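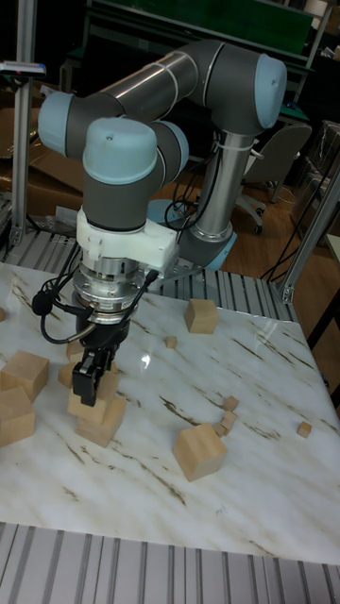

Posel cell budget

README for the equipment plan

This folder holds the working budget for the Posel cell, a single-arm station for sorting and stacking small wooden parts. It covers what we buy, what we already have and what we expect to replace. It does not cover wages or rent. Control software is in the Zisari repository and has its own notes.

Maintained by Wenceslao Cabral. Last checked in May.

Files

arm.csv – quotes for six-axis arms, with reach, payload and delivery time
tooling.csv – parallel-jaw grippers, spare fingers, force-torque sensors, printed brackets
frame.csv – slotted aluminium extrusion, corner pieces, tabletop
consumables.csv – blocks, cable ties, screws, filament
decisions.txt – what was chosen and when, newest at the top

Columns

item, supplier, unit_price, quantity, lead_days, status, note

Prices are in euros without tax. Status is one of: wanted, quoted, ordered, here, dropped. A blank lead_days means the supplier hasn't answered. Please don't put a zero there, as the totals script reads it as in stock.

Planning rules

Payload is worked out at the tool end. Add up the bracket, sensor, gripper, cables and part before comparing arms. The first draft left out the sensor, and two of the arms on the list had to go.

Extrusion is ordered with 16 spare corner pieces. Dotden ships them in bags and won't split one.

Allow 60 days for the sensor. Ondrejka quoted less than that, but the calibration sheet comes separately and we can't sign the sensor off without it.

Sensor cable and gripper cable are separate lines in tooling.csv. Budget one spare of each. Coiled cable costs more and we still want it on the wrist.

Printed brackets are costed at filament only. Keep 2 on the shelf.

Still open

Second gripper: quoted, not approved.
Tabletop: a matt sheet would cut reflections from the overhead lights. No price yet.
Service contract: the quote runs for 5 years and we would prefer a shorter one.

Changes

Edit the CSV, add a line to decisions.txt and run totals.py before you commit. The totals are also rebuilt every Saturday. If the two figures differ, trust the rebuilt one and tell Wenceslao.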